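I bought the Jilent desk fan last February, when it was on offer, and my wife asked me why a person buys a fan in winter. Now the summer is almost finished and I can give a fair opinion.

## Why I needed it

My work room is under the roof. I repair and build computers for people in our street and for the small school where Elin Pritchard teaches, and in July the room becomes an oven. Before this I had a cheap fan on a tall stand, and it had two faults: it was loud, and it fell over when my sleeve touched it. I wanted something low, heavy and quiet.

I looked at three. The Cerier was pretty but it has only one speed in practice, because the low setting hardly moves the air. The second was too wide for my table. So I ordered the Jilent from Hosodmont, and it came in four days in a box with too much paper.

## First use

You must put the base on yourself. There are four screws and a small key, and the booklet shows everything in drawings without words. One drawing is wrong: it shows the cable going in front of the round plate, and if you do it like this the plate does not close. Put the cable behind. I wrote to the shop about this and a man called Gwilym Sayce answered me very politely the next morning. He said the new booklet will be corrected. I don't know if it was.

The weight is good. I can push the fan with one hand and it slides a little, but it doesn't tip.

## Noise

On the first two speeds I forget that it is on. On the third I hear it, a soft low sound like a car far away. The fourth speed is for when you come home and the room is terrible. I would not try to talk on the telephone beside it.

My neighbour Gwion James borrowed it for one week for his daughter's bedroom and he says the second speed was too much for sleeping. I sleep well with anything, so please believe him and not me.

## The air

The stream is narrow. For me it is an advantage, as I can point it at my neck and the papers on the left side of the table stay where they are. If you want to cool a whole room, this is not your fan. With the turning function it covers from the door to the window, but the head makes a small click at the end of each turn. Click, and then back, and click again. After one evening I switched the turning off and I have used it only twice more.
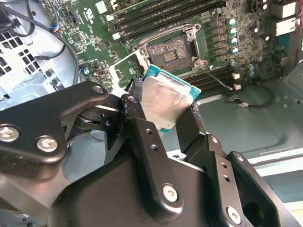
I must also say something about the timer. It goes to eight hours, in steps of one hour, and you can't set half an hour. The button is on the back, low down, so you have to feel for it with your finger - after a month I still pressed the wrong one. A small raised dot on the button would help very much.

## Cleaning

The front grille comes off with a quarter turn to the left. I like this a lot. My old fan had a ring with a tiny screw and I cleaned it maybe once a year. This one I wipe every second week with a damp cloth, and the blades also, after I have pulled out the plug. The back grille does not come off, and dust stays there. I use a soft paint brush.

## Price and final opinion

I paid 40 pounds on offer. At the normal price I would think longer, and perhaps look for a used one. The guarantee is two years and you keep the paper from the box, so don't throw it away with the rest as I nearly did.

I give it four stars from five. One star is missing for the click and for the place of the timer button. Emlyn Morris asked me in the comments under my last review if it can stand on a shelf: yes, but leave a hand's width free behind it, or it sounds louder.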